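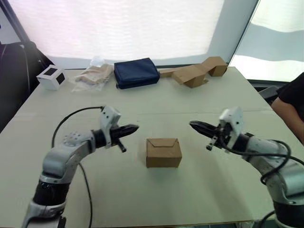
February
By Ruby-Lee Cosgrove

The Laka is a two-arm bench cell sold by Zundstead for light packing work. I saw it at the Plondside open day on Sunday, where it was set to handling small cartons with tuck-in flaps. Each arm carries a plain two-fingered gripper. There is no suction option at this price, and on bare board I would not miss it.

Flaps are the harder part of the job. A finger has to take the board by its cut edge, and notched tabs leave little room to get in beside it.
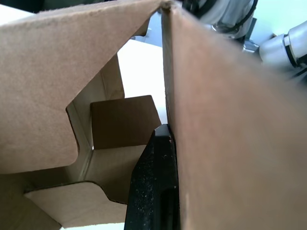
Jiahui Yan, who ran the demonstration, gave the working reach as 604 mm per arm, against 600 on the data sheet. Changing finger pads takes 3 minutes with one hex key. The cable from each gripper runs outside the arm – tidy enough on a bench, less so beside a conveyor.

Set-up software is clear but slow to load. The warranty is 21 months, parts only. I would consider it for short runs of mixed cartons. For one size all day, the older Janjua folder is still cheaper to run.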